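Maple board for a shape sorter, oil or leave bare?

yvette_k
Finished sanding the big maple board last night and I'm so pleased with it! Wavy brown grain all through, and it's come up lovely and smooth. It's the base for a sorting set for my niece at Kurcombe playgroup. I've got the blocks already, so the next job is cutting the recesses.
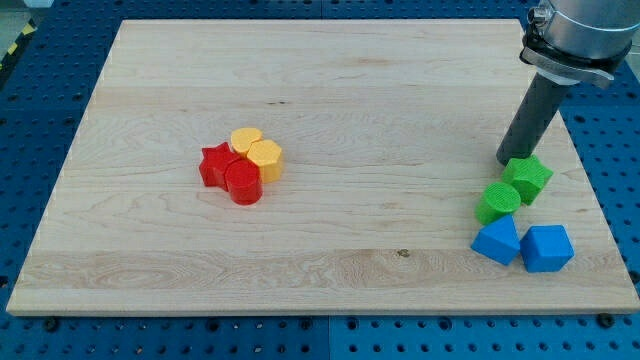

My plan is 9 mm deep for every shape, with a bit of slack so small hands can get them out again. Star first, as it scares me most.

Achari21
Gorgeous grain! Do the cylinder first though. Forstner bit, two minutes, confidence boost. Leave the star till last.

erno_b
Disagree, start with the star. If you wreck it you can still flip the board over. And 9 is too shallow, they'll tip.

Achari21
Mine are 9 and they've survived almost 36 toddlers.

lakshmi.s
Pentagon and heart need a template, whatever order you go in. I used Flindeck ply offcuts. For finish, plain food-safe oil, two thin coats.

yvette_k
Oil it is, thanks Lakshmi! Trying the star on scrap tonight. Ernő, how deep would you go?

erno_b
12. Square the corners with a chisel.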